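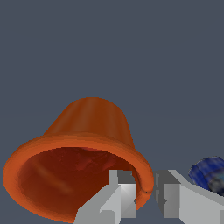 ホーム | 台所 | 洗濯 | 工具と手入れ | 読者の声

家事ロボットはもう片づけができるのか 植木鉢と口の広い器の扱い方メモ

「そのうち機械がやってくれるから」と言って流しの洗い物をためている人が、うちの読者にもけっこういるらしい。二月に届いた便りのうち何通かがその話だった。先に私の考えを書いておくと、ためないで今日洗ったほうがいい。

家事をするロボットの動画はずいぶん増えた。たたむ、つかむ、しまう。見ていると確かに感心する。ただ、私は工房の棚卸しを長くやってきたので、どうしても見る場所が違ってしまう。何をつかんだかより、どこをつかんだか。つかんだあと、どこへどう置いたか。そこまで映っている動画は意外に少ない。

画面の中の練習と、台所の現実

ロボットの練習は、計算で描いた世界の中でやることが多い。冒頭のような、灰色一色を背にした橙色の器もその類いだ。釣り鐘のような形で、口が大きく開いて横倒しになっている。二本の指が縁の端をはさんでいるように見える。

縁を狙うのは、考え方として悪くない。胴のふくらんだところを外から抱えるより、縁のほうが薄くてはさみやすい。人間だって植木鉢を片手で拾うときは縁に指をかける。だが、計算の世界の器には水垢も油もついていないし、落としても請求書は来ない。うちの台所のすり鉢は縁が欠けていて、そこを持つと指を切る。それを機械がどう知るのか、納得のいく説明をまだ読んだことがない。

口の広い器を倒れた状態から起こす手順

機械の話はいったん置いて、人の手でやる場合を書いておく。植木鉢、すり鉢、口の開いた花瓶、どれも同じでいい。

まず中をのぞく。土や水が残っていたら、倒れたまま新聞紙の上に出してしまう。起こしてから出そうとすると必ずこぼす。

次に縁を指の腹で一周なぞる。ひびがあれば引っかかる。欠けが怖いときは軍手をはめてから。

片手で縁を持ち、もう片方の手を底に当てる。縁だけで持ち上げないこと。重い鉢ほど縁の一点に力がかかって割れる。起こすというより、底を床へ下ろしてやるつもりで回すとうまくいく。

ころがる物がそばにあるなら先にどける。筒になったもの、缶や巻いた布などは、鉢の縁が当たっただけで動きだす。

しまうときは口を下にするか上にするかでもめるが、私は乾くまで上、乾いたら下にしている。重ねるなら間に紙を一枚。素焼きどうしを直に重ねると、梅雨に抜けなくなる。

作業場で聞いてきた話

知り合いのバルシュ・ソイル(Barış Soylu)さんは、エキンジ(Ekinci)という小さな部品工場で段取りを見ている。そこでは一年ほど前に、トヴィランス(Tovilance)という会社の腕型の機械を試したそうだ。仕事は、箱に入った樹脂の受け皿を取り出して並べるだけ。人なら鼻歌まじりの作業である。

結果を聞いたら、渋い顔で数字を出してくれた。300個やらせて、きちんと並んだのが282個。なんだ、上出来じゃないかと私は言った。ソイルさんは首を振った。

「残りの18個を誰が拾うかですよ。一人つけておくなら、その一人が並べればいい」

そのうち七個は床に落ちていて、二個は機械の台の裏に入りこんでいたという。拾うために止め、止めたついでに掃除をして、また動かす。その時間はカタログには載っていない。受け皿の形が全部同じ工場でこれなのだ。家の食器棚には、同じ形の器が五つそろっているほうが珍しい。

もっとも、ソイルさんは機械嫌いではない。夜のあいだ同じ物を同じ向きに送る仕事なら任せられると言うし、実際に任せている。駄目なのは、向きがばらばらの物、やわらかい物、濡れた物。つまり家事のほとんどだ。

買う前に確かめたいこと

ゾヴァリ(Zovari)やデドウ(Dedow)の家庭向けの案内を、読者の方が切り抜いて送ってくださった。どちらも絵はきれいだが、肝心なところが書いていない。店で聞くなら次のあたりを。

・動画は早送りか、等倍か。早送りなら何倍か。
・失敗した回も見せてもらえるか。
・倒れている物を、起こしてから置けるか。つかめるだけなのか。
・濡れた器、油のついた器で試したことがあるか。
・落として割ったとき、費用は誰がもつのか。
・指の部分は外して洗えるか。替えの値段はいくらか。
・動かすために、床や棚の物をどれだけ先に片づけておく必要があるか。

最後の一つは必ず聞いてほしい。丸い掃除機を買った家では、掃除機のために毎朝床を片づけている。あれと同じことが食器棚で起きるなら、私は要らない。

今のところ任せていいもの

食洗機、乾燥機、炊飯器の予約、床の掃除機。どれも物を決まった場所に人が置き、機械は中だけで働く。地味だが、もう何十年も役に立っている。新しい腕つきの機械にお金を出すくらいなら、食洗機のかごを手持ちの皿に合うものに替えたほうが、夕食後はずっと楽になる。うちでは深鉢用の段を一つ足したら、手で洗うのは鍋とすり鉢だけになった。

すり鉢の目に詰まったごまは、乾いたたわしで先に払ってから水をかける。濡らしてからこすると、目の奥に押しこんでしまう。これは前にも書いたが、質問が多いのでもう一度。

次回は包丁の柄のぐらつきについて。

お問い合わせ | 無断転載はご遠慮ください © 台所と工具の手帖 | ページの先頭へ戻る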